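Speaker notes, "Who Does the Trays?"
Birkett community room, Saturday, 2 pm slot. Keep water within reach. Do not touch the lectern mic, it bites.

Opening

Thank Marjorie Penrose for the invitation. She asked for something cheerful about the future. Say I'll do what I can.

Ask for hands: who here washed something up this morning? Who enjoyed it? Wait for the one hand. There's always one.

Then the question for the afternoon. Can a machine do the chores yet, at home or on a shop floor? Short answer is "some of them, slowly, if you tidy up first." If anybody needs to leave early for parking, they can go now with the whole talk in their pocket.

What counts as a chore

People tend to picture the big stuff. Cooking dinner, making a bed. My favorite test is duller: pick up a tray, tip it, get it into or onto another tray, put it down without a bang. Anyone who has worked in a bakery or a school cafeteria has done this half asleep.

Go through what your hands do, slowly, and mime it (use the lunch tray from the back table, ask first). You grab the rim. You feel it start to slide and you squeeze a bit more. The other hand shows up at the right moment. You tilt, and the weight moves, and your wrist sorts it out without sending a memo.

A two-finger gripper gets a pinch. That's the whole vocabulary. Pinch, and stop pinching.

The Flestura story

Keep this under five minutes. Last time it ran to twelve.

Flestura makes fittings for display cases, and Declan Cheetham runs the packing floor. In February they set up an arm to move empty parts trays from one bench to the next. 1,000 trays in the trial. It dropped 67.

Pause. Let them decide whether that's good. Half the room will look impressed and the other half will look like they've worked in a warehouse.

Declan's view was that a new hire who dropped 67 trays would be having a conversation by lunchtime. Drita Jurić, who programmed the arm, pointed out that the new hire would also want lunch. Both fair.

The drops were mostly at the tilt. Lifting a flat tray straight up went fine. Shiny rims were a nuisance too: the vision system would see a bright streak and go for that instead of the edge. Pale tray on a pale bench, same trouble. Chelsea Marsden fixed a good part of it with a roll of dark tape, and I'd like the tape to get more credit than it does.

If someone asks about speed: slower than Declan. Declan will tell you so himself.

Learning by showing

The approach I'd put money on, modest money, is having people do the job holding a gripper in each hand. Same pinch the machine has, with a human brain doing the steering. You record what the gripper sees, do it over and over, and hand the lot to the software to learn from.

I tried it at Bresness for an afternoon. Recommended for anyone who thinks they're good with their hands. I have been moving trays since I was sixteen and I was suddenly a toddler in oven mitts. Ashley Nuttall had been at it for weeks and could tip a tray with one gripper while the other came in to meet it, chatting the whole time.

Don't do the impression of me dropping the tray. (Maybe do it if the room is warm.)

At home

Houses are worse than factories. Factories have benches at known heights. Houses have a cat, a damp sponge and a drawer that only opens if you lift it.

The Skatetti people sent me a very glossy leaflet about their kitchen helper, due soon. I wrote and asked whether it could dry a baking tray. They replied that it was an excellent question. I'm still waiting on the second half of that email.

Where it's useful now: same object, same place, same height, all day. Where it isn't: everything in your sink.

Questions

Likely ones: jobs, cost, "will it fold laundry." For jobs, take time and don't be glib, two people here are from the packing floor. For laundry, say slowly. Cost goes to Drita if she's come.

Finish by quarter to three so they can reset the chairs.
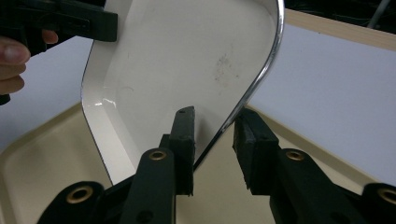
Leftover if there's time: the dishwasher. We've had a robot for the washing-up for decades, and the argument in my house is still over who loads it.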